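Handout 3 – Filling narrow bottles with a funnel

10/18/25

Please read this before the practical. It belongs to the part of the course on refilling at home and in small shops. In April the group worked on jars and wide containers, so the weighing is already known to you. Now we go to bottles with a narrow neck, where most of the liquid is lost.

## What you need on the table

- one empty bottle, clean inside, with its cap put aside
- one funnel with a spout thinner than the neck of the bottle
- a measuring cup with a lip
- a cloth
- 300 ml of water for practice, and later 300 ml of liquid soap

The Mokar and Rostico bottles in the cupboard have different necks. Try the spout in the neck before you measure anything. The Qin funnels are the smallest ones and they fit both, but they are slow with soap.

## Choosing the funnel

A funnel has two sizes that matter, the rim and the spout. The rim should be wide enough to receive the stream from your cup even if your hand moves a little. The spout should go into the neck and still leave a small space at the side. If the spout closes the neck completely, the air in the bottle can not come out, and the liquid stays standing in the funnel. Many students then pour more, and it goes over the rim. When you see this, stop and lift the funnel a few millimeters – the level will go down by itself. 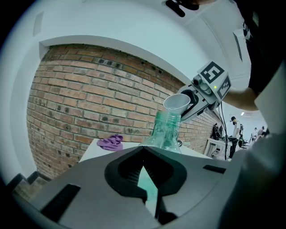
Bringing the funnel to the bottle is a small movement, but please practice it separately and with no liquid. The bottle stands on a flat table and the funnel comes to it, never both moving in the air. You may come from the side with the funnel tilted, as with the white funnel and the green bottle, where the spout points down to the opening and nearly touches it. From such a position you need only let the tip enter the neck and then turn the rim up until it is level. Do not push. A light plastic bottle falls easily when the spout catches on the edge of the neck. It also helps to look at the tip of the spout during the whole approach, and at the rim only after the tip is in.

## Pouring

1. Hold the funnel with one hand at the cone, near the rim.
2. Rest the lip of the cup close to the inside wall of the funnel, so the liquid runs along the wall.
3. Fill the funnel to half, wait, then continue.
4. Stop when the liquid comes to the shoulder of the bottle. The neck stays empty.
5. Wait for the last drops before you take the funnel out.

With soap, step 5 is longer than you expect. Put the used funnel on the cloth with the spout down.

## For your notebook

Write down the volume you measured and the volume you get back when you empty the bottle into the cup. Calculate the difference. Do it once for water and once for soap, and write which funnel you used. The page from Nallden has a table for this, but your own table is also accepted.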